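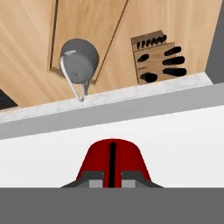 20 Jul 2024, Tastmont app, sync bug again

Okay, picking up where I left off before the long lunch. The offline queue on the Android build is still replaying orders twice when the phone drops off wifi and comes back on mobile data. I got it to happen on demand, finally! Airplane mode on, place an order, airplane mode off, then flick wifi off within a couple of seconds. Two rows in the orders table, same basket, different IDs.

Zulema (Ojeda, for anyone reading this later) reckons it's the retry timer and I was pretty sure she was wrong, so I spent most of the arvo proving it. She was right. The client sets a fresh request ID on every retry, so the server has no way of knowing it's seen the thing before. Moved the ID up to when the order is first saved on the phone and the doubles stopped in my test build.

Ran the replay script over the old March logs from Larkine: 2747 queued orders, 45 doubles with the old code, none with the new. I want to try it on the Povodside logs too, but they're in that horrible old format and Dardo has the converter on his laptop.

Other bits:
Cold start on the older tablet is 821 ms, down from whatever awful number it was before we stopped loading the whole catalogue up front. Happy with that.
The colour of the "pending" badge is still wrong in dark mode. Not touching it today.
Build 678 is on the test channel. It has the ID fix but NOT the badge.

Dardo, if you see this, can you send me the converter and have a look at my migration? I'm a bit nervous about orders already sitting in the queue when people update, as they won't have a saved ID yet. At the moment I just give them one on first launch.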